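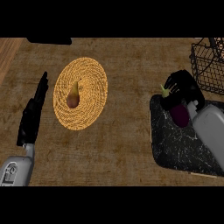 Subject: Re: [cell-planning] Hands for the produce cell, one pair or two

On the question of whether the second hand can be deferred to the next budget year:

> We have 3000 left in the June line after the Fuchs controller.
> The Wamer quote has the hands at 504 each per month on the lease,
> or outright with an 18 month service term. Could we take the right
> hand now, put a plain two-jaw gripper on the left arm, and revisit
> later? Most of the picking is done one-handed anyway. Also, do we
> need the Sedinetti simulator seats if the hardware is coming?

Short version: lease both, keep the seats, drop the spare wrist.

1. Left hand. It is true that in many of the tasks one hand does the holding. In the simulated table task, the right hand has the eggplant over the black marble board while the left is open beside the straw placemat with the pear on it. A two-jaw gripper could stand in for the left in a layout like that. It could not do the handovers in the second half of the task list, and we would be paying for a second tool changer, a second set of drivers and a second calibration routine. I priced those with Illow and the saving is gone before the first invoice.

2. Lease or buy. Two hands at 504 is 1008 a month, so the June line covers two months with 984 left over. The remaining months have to come from next year's operating budget, and that needs agreement before anyone signs. Buying outright ties us to one hand model for the full 18 months. I would not do that before we have wear figures on the fingers. The quote says nothing on replacement fingertips — please ask for a unit price and a lead time in writing.

3. Simulator seats. Keep them. They are 300 for the term and come out of the software line, so they do not compete with the hands. Reach and table layout can be checked there before the mounts are drilled. The wire basket with the arched handle is the item I would look at first. It is upright, it has a handle over the opening, and the right forearm has to share that side of the table with it and the board. If clearance is poor we move the basket, and that costs nothing in simulation.

4. Spare wrist. Not needed in this round. Wamer lists it as a stock part.

Open items: fingertip price, start date of the lease, and whether the Fuchs controller license covers both arms or is counted per arm. The last one could change the total, so I would hold the order until it is answered.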